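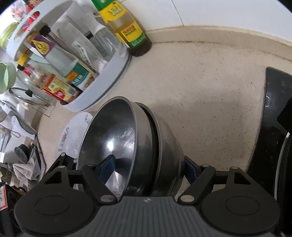 Jestden supplies rinse water treatment to commercial kitchens. Its service engineer, interviewed in October, puts most spotting complaints down to hardness. "The detergent gets blamed first," the engineer said. "I test the feed water before I open anything else."

The site under discussion, a canteen run by Kondo, had a reading of 607 microsiemens at the inlet and 656 after the old softener. Sodium exchange does not lower conductivity, the engineer noted, so the figure alone proves little. A hardness titration settled it: the resin was exhausted.

The replacement is a Juvano twin-tank unit that regenerates by volume. "Timers waste salt on quiet weeks," the engineer said. Regeneration takes 47 minutes, with the second tank in service throughout. Salt level is checked every 2 weeks and entered on the sheet by the valve.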